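# Where do you all keep your keys when there's no entryway?

**Fionnuala Brophy**

Okay, I need help from people who are more organized than me, so basically anybody. We moved into the upstairs unit in Droltham in April and there is no entryway. None! You open the front door and you're standing in the main room, with a blank white wall and not even a nail to hang things on. At the old place we had a hallway with hooks, and I never once thought about keys. Now I think about keys every single morning.

There are two of us with a set each, and the sets look way too much alike. My husband leaves before 8, and twice now he has walked out with mine, which I only find out when I'm trying to lock up and nothing fits. Last Wednesday I was late to the dentist over it and had to pay a missed appointment fee. I was not a nice person that evening.

What I've tried so far:

- A bowl. It filled up with coupons, batteries, a tape measure and somebody's retainer case, and the keys went to the bottom.
- Stick-on hooks by the door. They held for a week or so and then I heard them come down in the night (and they took a strip of paint along).
- Keeping mine in my purse. I own more than one purse. You see the problem.

We rent, and the lease says no drilling, and the landlord really does check. I'd like to stay under 100 dollars, and I don't want a big piece of furniture because the door swings inward and eats up half the space. What do you do?

---

**Gervasio Cáceres**

get a key finder tag. put it on the ring, press the thing on your phone, it beeps. done. my wife lost hers in the yard and we found them in the grass in two minutes

---

**Garnet Vachon**

The beeping tags are fine for lost keys, but yours aren't lost, they're in your husband's pocket across town! So I'd go at it differently. We've been in a rental with the same door-opens-into-the-living-room setup for years now and I have Opinions.

First, forget the wall. I went through three brands of stick-on hooks before I gave up, and the paint in our place is the cheap flat kind that lets go if you look at it wrong. What works for us is a flat surface you can reach while your other hand is still on the door. Ours is a plain folding table. I know, I know, it isn't pretty, but it costs way less than your 100 dollars, it folds up when my in-laws come with the air mattress, and if you move you just carry it out. Measure your door swing first and put the table on the handle side, not the hinge side. I did it backwards and chipped the corner the first day.

Second (and this is the part my husband fought me on), nothing goes in a bowl. A bowl is a trash can with good manners. Keys go flat on the table, out in the open, each set in its own spot, with space between. His is the spot closer to the door because he goes out first. If mail lands there it gets moved the same day or I start sighing loudly. 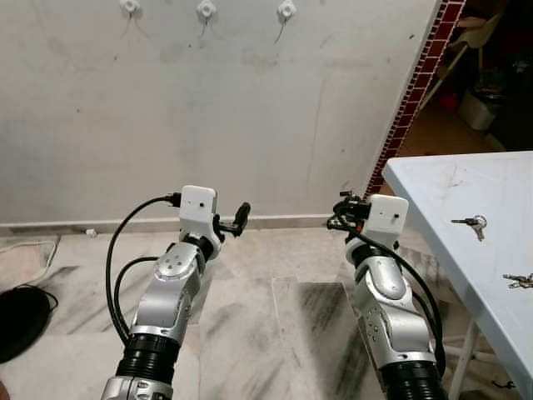
Khoa Huỳnh wrote back that the table idea only works if the two sets stop looking alike, and that at 6 in the morning nobody is going to remember which side is whose. Fair point! So let me add to what I said. Put something big and ugly on one of the rings. I have a fat orange float on mine, the kind they sell for boat keys, and he can feel in the dark that it's wrong. A loop of ribbon or a chunky tassel would do the same. Skip those little colored caps that go over the head of the key, mine split.

Also, get a third set cut and leave it with a neighbor or at work. The hardware store on Noonan did ours while I waited. If your building has the restricted kind of key you'll have to ask the landlord for it, and he may want a deposit.

One more thing, go through the rings while you're at it. I was carrying a key to a bike lock from college and one for a storage unit we gave up ages ago.

---

**Fionnuala Brophy**

Thank you!! There's a card table in my mom's garage that I can have for nothing, so I'm picking that up this weekend. He has been told about the spots. He says he wants the side by the window and I said we'd discuss it. The float I'm ordering tonight, in the loudest color they've got.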